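June, early evening

Up at six and at the kitchen table with the rent papers before the kettle had boiled. Hanorent has sent the renewal for the allotment shed and the strip behind it, and they want it back by the end of the month. The price is the same as last year. They have added a page on drainage that I read twice and still don't follow, so I have put it in the folder to ask Waltraud.

Got the bus out to Rotthorpe at half past eight. The driver took the long way past the quarry on account of the roadwork, and I walked from the chapel. The river was lower than I have seen it this year. The stones below the weir were showing and there was a heron standing on the big flat one.

Spent the morning on the beans. The first row is fine. The second row was planted too close to the fence and gets no sun until after eleven, and the plants are half the height. I moved 7 of them to the end bed, where the onions came out, and watered them in. I don't expect all of them to take. Slugs have been at the lettuce again but have left the red kind alone. I will sow more of the red.

Ville Suominen came by around noon to return the long fork. He has lost most of his early potatoes to the frost we had in May, and he is putting in squash there instead. He weighed what was left and it came to 400 grams, which he had in a paper bag in his coat pocket. He gave me half. We talked about the path. He wants gravel and I would leave it as grass, but I don't feel strongly about it and told him so.

Ate lunch on the step. Bread, the end of the hard cheese, a tomato from the store that tasted of very little. After that I turned the compost. It was warm in the middle and dry at the sides, so I put two cans of water on it and covered it with the old carpet. The near side has rotted down well. I should be able to use it on the squash and the late cabbages in August.

Waltraud Strebel was at her plot from two o'clock. She has had the one by the gate for longer than I have had mine, and her rain barrel holds 600 liters, with a proper tap. Mine is the green one from Pallbridge and it leaks at the seam. I patched it in April with the Kravets tape and the patch has gone already. She read the drainage page for me. It says tenants must keep the ditch on their own side clear of weeds, and that is all it says. I could have saved myself the worry. I cleared my side then and there, two barrows of nettles and dock, and my forearms are still stinging as I write.
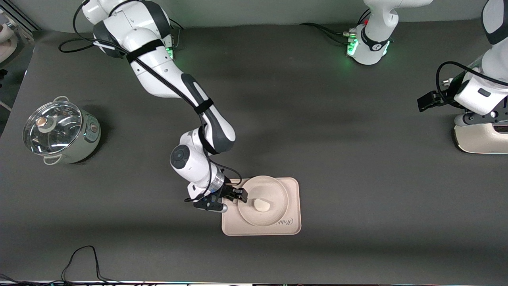 Is it too late to sow carrots in June? Waltraud sows hers up to the end of the month, in a spot that stays damp, and pulls them in October.

I had a packet left over and put in one short row next to the leeks. Covered it with a board to keep the ground from drying out. I need to lift the board as soon as anything shows.

Home by half past five. Signed the Hanorent form and found an envelope but no stamp. Boiled Ville's potatoes with mint and ate them with butter. Washed my boots and left them on the back step. My left knee is sore from the kneeling and I have put the old cushion by the door so I remember to take it next time.

To do: stamp, new tape or a new barrel, string for the beans, red lettuce seed.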